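3 min read

The open day at the Rasenwood bottling plant was billed as a look behind the curtain. What we got was a corridor, a film and a gift shop. Our guide, Sadia Abbasi, was pleasant enough, but she had 11 stops to get through and kept one eye on the clock.

I asked where the water comes from. "A deep local source," she said. How deep? She would check. The sign by the filling hall says 239 feet - the leaflet leaves it out.

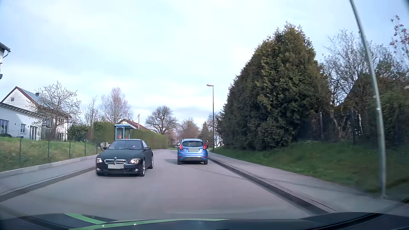 The filling line was the best part, and we had four minutes with it through thick glass. Babar Pirzada, a retired plumber in our group, wanted to know what the filters take out. He was handed a coupon.

Tasting came last. I tried the plain and the premium and could not tell them apart, though one costs 70 cents more. Tours run again in April. Parking is free.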